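2025-08-08, Sollusell club, bin-picking notes

Good session! Guangming Feng got the new grasp planner running on the arm and we put the mixed set in the metal bin: hairbrush, orange cloth, long blue box, the teal piece and a couple more. Plan was 10 tries per object, cloth first.

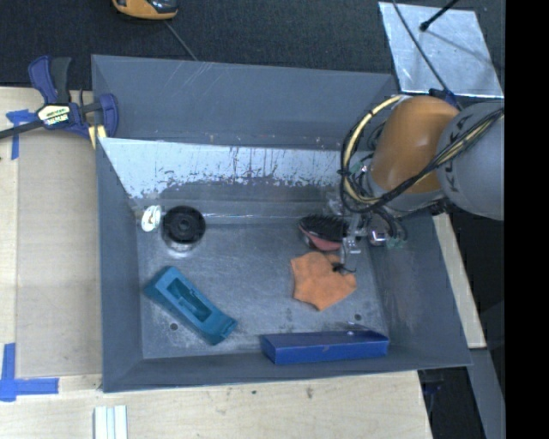
Cloth went 8 for 10, way up from July (so happy with that!!). Orest thinks the brush will be worse, all those bristles. Log is run 373. Still to do: recheck the camera offset, then the blue box.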